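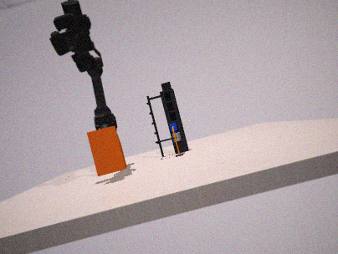

List home | Threads | By date | By author | Search | Log in

Subject: Re: Re: draft rules for sim runs, section on carried loads
From: Apolline Maillard
Date: 3 Mar 2023

Ignacio, all,

Quick one between meetings, sorry for the fragments.

Ignacio Medina wrote:
> I've read the Hostska draft twice now and still can't tell what we're
> supposed to do about the load. Section 4 gives clearance for the arm
> and the arm only. But if the thing it carries is wider than the wrist
> then the arm number means nothing. Also does a run count as clean if
> the box brushes a fixture and nothing tips over? Pereyra says yes, I
> say no. And who decided on 51 mm?

Agree on the load. Once it's lifted it counts as part of the arm, full stop. So clearance gets measured from the outside of the box, corners included, to the nearest bit of any fixture. With a tall box the bottom corners are the ones to worry about, they swing out further than you'd think when the wrist rolls. I'd put that in section 4 as its own line and not in a footnote where it is now.

Thin stuff counts as fixture too – racks, rungs, pegs, rods, handles. The Plornelov checker wraps the whole column in one simple shape and leaves the rack out compleatly, which is how we got 16 runs marked clean in November that weren't. Please don't use the simplified shapes for sign-off. Fine for tuning.

Contact: I'm with you, no. Any touch between load and fixture is a fail, tipped or not. Pereyra's argument is that the real cell has some give in it. Maybe so, but the draft is about what we log in sim, and a touch is a touch. If they want a "soft contact" class they can write one up and we'll look at it.

51 mm came from the old Flisstead sheet. It was two inches and someone converted it. No better reason that I can find. Happy to keep it untill somebody measures something.

Other things while I'm in here:

- lift height. Draft says "clear of the table". Needs a number. A box just off the surface and a box way up both pass as written.
- log the camera angle with every run. If the view is tilted leave it tilted, don't level it afterwards, reviewers compare against the raw file
- up to 2000 steps per run, then stop it and mark it timed out, not failed
- seed goes in the file name. Run 1277 has no seed and I can't repeat it. Whose is that??

Can't make the call, will send marked-up text for section 4 tonight. If you object to the contact rule say so on list pls, not just to me.

Apolline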